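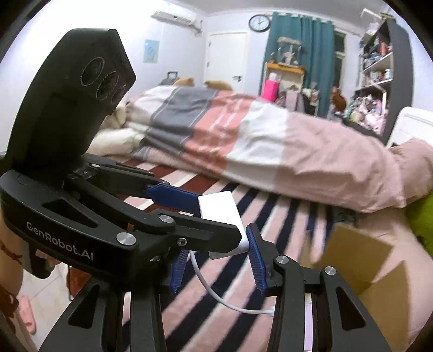

Malcolm Pearce told me, before I had even got the scorebooks out of the car, that the toss has never decided a match at Utlow and that I'd be wasting a winter proving it. Captains talk about the toss, he said, so they don't have to talk about the dropped catches.

I like that line a lot, and I went into this section half hoping he was right. It would have made for a shorter paper! But we had 400 completed matches from the Trekbridge evening league sitting in front of us, all of them 20 overs a side, and it seemed rude not to ask them.

4. Bat first or chase?

The question is simple enough. If your captain calls correctly and sends the other lot in, are you any more likely to win than if you'd lost the toss and been sent in yourselves? Most of the talk you hear on the subject comes from the professional game, where there are floodlights, covers and somebody looking after the pitch all week. Evening league cricket has none of that. It has a start time that people drift toward after work, and a sun that goes down behind the trees whether you've finished your overs or not.

So I split the matches by ground first. Oakley has an open square that drains well and a short boundary on the road side. Utlow sits in a dip, with tall trees to the west, and by the last few overs of a late match the batters are picking the ball up out of shadow. I'd played on both for years and would have told you with total confidence that you should chase at Oakley and bat first at Utlow. (I'd have told you that for free, in the bar, at some length.)

Each match went in with the toss, the decision, the ground, the result and the first innings total. Where a scorebook didn't say who won the toss I left the match out completely, and none of those are in the 400. I had thought about guessing from who batted first, but that builds the answer into the question, and the whole section would be worthless.

Figure 4. White adapter between two blue finger pads, with a striped rug beneath. 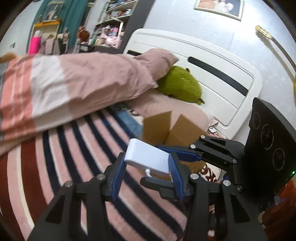

By Dennis Kettle
Trekbridge, 31 October 2024

Oakley came out more or less as I expected. Sides chasing won more often than sides batting first, and the gap was still there when I took out the lopsided matches, meaning any where one team was two divisions above the other. Captains there seem to know it, too, and most of them choose to field.

Utlow surprised me. I couldn't find any advantage to batting first over the full season, trees or no trees. What I did find was a split by month. In May, when the evenings are shorter, the chasing side really does struggle, and the trouble is bunched into the last part of the innings, just where you'd look for it if bad light was doing the damage. By midsummer it's gone. Put the whole season together and the two halves wash each other out, and I suspect that's what Malcolm has been seeing all these years.

A word of caution about the May matches. There are only 30 of them at Utlow, and a couple of wet evenings falling differently could shift the picture quite a bit. I wouldn't want anybody rewriting the league rules on the strength of it. I also have nothing on the state of the pitch beyond the odd scribble in a margin ("sticky", "like a road", and once just "no").

The Zarnesent league, over the hill, has kindly offered its own books, 600 matches with the toss recorded properly, and those will go in next. Their grounds are flatter and mostly treeless, so if the May effect turns up there as well I'll have to drop my story about the shadows and think again - maybe it's cold hands, or a damp ball, or simply that people chase badly before they've had any practice.

When I showed Malcolm the Utlow split he read it twice and said he'd still bowl first. Section 5 looks at what counts as a good first innings total on each ground.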